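How I Fold Fleece and Towels So the Pile Stays Put

Posted in Laundry & Linens, June 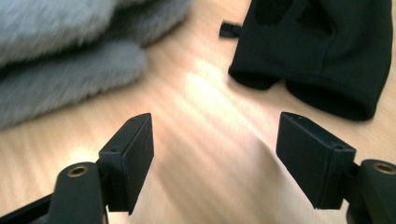 Fuzzy gray stuff on the left, smooth black stuff on the right, table in the middle.

I do all my folding at the table now. For years I folded on the bed, and the bed is a terrible place to fold anything thick, because it gives under your hands and every edge you line up slides off again. A table pushes back! If you only take one thing from this page, go find a table.

This is my method for the plush things: towels, fleece throws, those fuzzy robes that take up half a shelf. Smooth fabrics get a different treatment and I'll get to them further down.

What you need

A flat surface, wiped down and dry. A bit of light helps too (I fold near the window in the morning). A lint roller if you have one. I got mine at the Hamdale hardware store and I've been through 2 refills since spring, which tells you something about my towels.

Step 1. Sort by feel

Forget color for a minute. Put the fuzzy things on one side of the table and the smooth things on the other, and keep a stretch of bare tabletop between them to work on. Gray fleece next to black cotton is asking for trouble - the fluff jumps across and you'll be picking it off your good pants at seven in the morning. I learned this with a black dress I was supposed to wear to a dinner, and I still find gray fuzz in the seams.

Step 2. Shake, then smooth

Take one thing from the fuzzy side and give it a good snap, away from the smooth pile please. Lay it out on the table and run your palms from the middle toward the edges. You aren't trying to get it perfectly flat, you're just pushing the air out. Thick pile holds a surprising amount of air, and that's what makes a stack lean.

If the towel is bigger than your table, let the far end hang off the back and fold it up onto the table first.

Step 3. Fold in thirds, the long way

Bring one long side in, press, then bring the other side over it. Press again with your forearm instead of your fingers. Fingers leave little dents and the rest puffs up around them.

Now fold it in half, and in half again if your shelf is shallow. My linen shelf is 31 centimeters deep (I measured it after a bad afternoon with a bath sheet), so mine get the second fold. You want the thick rounded fold facing out toward you and all the loose edges at the back. It looks neater and you can grab one without dragging out its neighbors.

Step 4. Stack by weight

Heaviest on the bottom. My everyday towels are 400 gsm and they sit nicely on top of each other, but a fleece throw on the bottom of the stack will squash and slowly tip everything to one side. Fleece goes on top, or in its own spot. If a layer bulges, turn it around so its fat end sits over the thin end of the one underneath.

Mixing shades doesn't bother me at all. I have pale gray and darker gray from different years and they live together just fine.

Step 5. Now do the smooth side

Roll the lint off the table first, or wipe it with a damp cloth and let it dry. Then bring the smooth things over one by one. These don't need the forearm press. Fold them softly, fewer folds than you think, and put them away before you touch anything fuzzy again. Dark fabrics I fold inside out so whatever fluff does land ends up where it won't show.

A few questions I get

Does fabric softener help? On fleece I skip it. It makes my towels feel slick and they slide around in the stack.

Can I roll instead? Sure! I rolled everything when I had the little apartment on Malamier Street with a basket under the sink. Start from the thirds fold in step 3, roll tight, and put the loose end against the side of the basket.

What about fitted sheets? Separate page, separate headache. I'm working on that one and it should be up before I start the winter blankets.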